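Play Kitchens & Pretend Food > General > Is a "complete" play food set worth the money?

Page 1 of 1

mapleandgrit
Thread starter
My sister wants to buy the big Samard kitchen bundle for my nephew's birthday and asked me to chip in. I'm not convinced. The listing keeps saying "complete kitchen" and "learns sorting through play" and I have yet to see a kid learn sorting from a box of plastic fruit. What do they get from it that they don't get from my old saucepan and a wooden spoon?

Also, does anyone really use the ketchup?

tuckahoe_dad
Ours use the ketchup more than anything else in the bin. It goes on the fruit. It goes on the dog.

Lowri Kemeys
Moderator
I'd be careful with the word "complete" in any listing. What you usually get is a pile of food and too few things to put it in, or the other way around. A mix like this is what I'd want, and I wouldn't care which box it came out of:

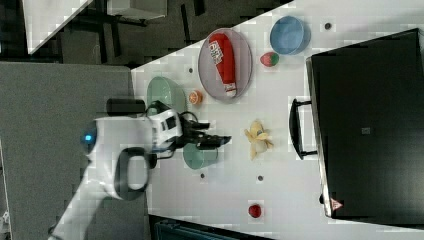
The sorting claim is marketing. I've had kids through my house for years and what they do is move food from one dish to another, then back again. If that's sorting, so is my junk drawer. I still think the dishes are where your money should go. Food without bowls gets carried around and dropped behind the couch.

mapleandgrit
Thread starter
OK but you've just made my case for the saucepan. I own bowls. The child's mother owns bowls.

hensandchecks
She owns bowls that break. Big difference when a 2 year old is clearing the table.

We had the Hikoslow one before this and the mugs had handles so small that my daughter couldn't get her fingers in. Check that. Photos on the store page never show a hand next to anything.

quietporch
I'm going to disagree with everyone. The thing to check is how the food matches up with the dishes. My son's whole game is putting things into other things, and half of the food in our last set was too big for anything that came with it. He'd get mad and throw it. Stickers are the other problem. Ours came with little labels stuck on the fruit and he peeled every one of them off and ate at least one. Banana and mug: 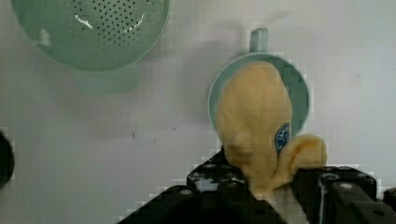
Posted by quietporch
07/01/2024 | Member | 375 posts

I know some people like the stickers for looking real. I'd get them all off before the kid sees them, with cooking oil and a fingernail. Wash the piece afterward or it picks up every hair in the house.

tuckahoe_dad
You're telling me a fruit sticker is a dealbreaker?

quietporch
I'm telling you what was in the diaper.

hensandchecks
Fair enough.

mapleandgrit
Thread starter
So far that's one vote for dishes, one for the ketchup and one against stickers. My sister has now sent me a second link, this time to something called the Michailidis Chef Collection, which has "537 happy reviews." I read the bad ones. They all say the paint came off. She says I'm being a crank.

Lowri Kemeys
Moderator
Read the bad ones first, always. I'd still take a loose assortment over either of those. Yard sales in September are good for it.

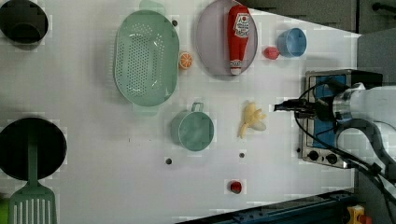

Size is what I'd argue about with your sister. The boxed sets tend to shrink everything down to the same doll scale, and then the spatula is no longer than a spoon and the pan holds one egg. Kids want gear that looks like what's on the stove at home. A black frying pan with a green slotted spatula across it is going to get more use than another dozen plastic vegetables, and so is a big colander with a handle at each end – they can grab it with both hands. I'd drop half the food before I'd drop the colander.

hensandchecks
Colander also doubles as a hat. Ours was a hat for most of a year.

tuckahoe_dad
I'd keep the peeled banana though. Mine likes that it's already open. The Adent one we had came apart with Velcro and the Velcro quit within 3 weeks.

quietporch
Velcro food is a scam. I'll die on that one.

mapleandgrit
Thread starter
Not sold on the bundle, but I'll give you the colander and a pan. My sister can buy the ketchup with her own money. Does anyone know if the oil trick leaves a mark on light-colored plastic?

quietporch
Didn't on ours. Try it on the bottom of something first.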